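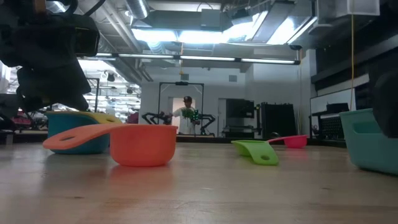 Measuring cups on the table.

Evaluating a nesting task when partial stacks are common
Posted by Hedvika Jireš in Methods and Evaluation

Our group is preparing an evaluation of a learned policy for nesting plastic measuring cups by size. The training set contains 80 demonstrations, collected by teleoperation. The present protocol scores each trial as success or failure, where success means that every cup is nested in the correct order when the time limit expires.

Under this rule, a policy that places all but one cup receives the same score as a policy that never makes contact. Reviewers of our October report at Ernent objected to this and asked for a measure that reflects partial completion. We wish to keep the binary result so that it may be compared with our earlier work. Is there an accepted way to report both, and how should cups that begin on their sides be treated?

Senga Leckie
Both measures may be reported, provided that the stages are written down before the first trial is run. We recommend dividing each placement into three stages: the cup is grasped, the cup is carried over the stack, and the cup is released and remains seated after the gripper withdraws. Each stage earns one point. The binary result is then given in its own column and is not derived from the points.

The third stage requires particular care. A cup that is still held at a tilt above the stack has not been placed, even if its rim is already inside the cup beneath it.

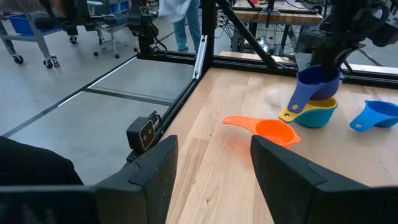
The scorer should therefore wait until the fingers have opened and moved clear before awarding the final point. If the time limit expires while a cup is still in the gripper, that cup receives two points and the trial is recorded as a failure in the binary column.

With regard to starting positions, please treat upright and tipped cups as separate conditions. We used 6 fixed layouts for each condition and repeated them in the same order for every policy. Averaging the two conditions together conceals grasp failures on tipped cups.

Calum Crichton
Agree with the above. Also have a second person score the recordings without knowing which policy was running. We had disagreements over what counted as "seated" until we did that.

Vlastimil Šimko
We use the Dronetti scoring sheet for this. It has a column for partial credit.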